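Clidska brings robot tidying to its guest cottages, starting with a practice house on a computer

2020-08-01
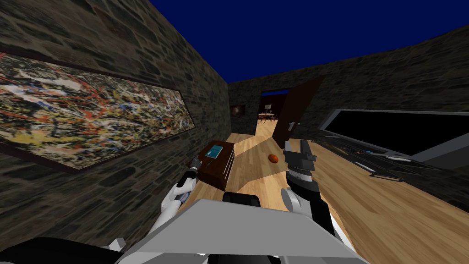 Two arms, and a lot of practice runs

Anyone who has cleaned rental cottages for a living knows that the beds and the bathrooms are only part of the day. The rest goes to walking from room to room putting things back: a book left on a cabinet, a ball in the middle of the floor, all the bits and pieces a family on vacation leaves behind. At Clidska, which looks after 61 cottages along the lake road, that part of the job is slowly being handed to a two-armed robot, and the housekeeping crew has had a good deal to say about how it should be done.

The program is called Zedby, and for now most of it takes place in simulation. Fekon, the software shop in town that built it, drew up a set of make-believe rooms with stone walls, shiny plank floors, art on the walls and a door standing partly open, so that the arms could learn their way around without anybody's good lamp being put at risk. The simulated robot has been through 4,000 practice sessions since spring, and a real one is due at the first cottages in September.

What has changed already is the working day of the seven housekeepers who signed up to help. Each of them now spends two mornings a week at a desk in the laundry building, watching the practice sessions on a screen and marking the moments where the robot goes about things the wrong way. They have sent in 1,210 notes so far, and the folks at Fekon say they read every one over coffee (some of the notes, we hear, are quite frank!).

Plenty of them have to do with doors. Housekeepers learn early to open a door all the way before carrying anything through it, and they wanted the robot to learn the same. Others ask it to leave an open book open, because a guest may be coming back to that page.

The desk mornings are paid at the trainer's rate, a little above the regular wage, and Clidska has promised that no one's hours will be cut through the end of next season. After that the company plans to sit down with the crew again. Several housekeepers told us they like getting off their feet for a while, though a couple said they miss the quiet of an empty cottage first thing in the morning, and would just as soon keep their old rounds.

Signup for the second group of trainers is open at the laundry building front desk.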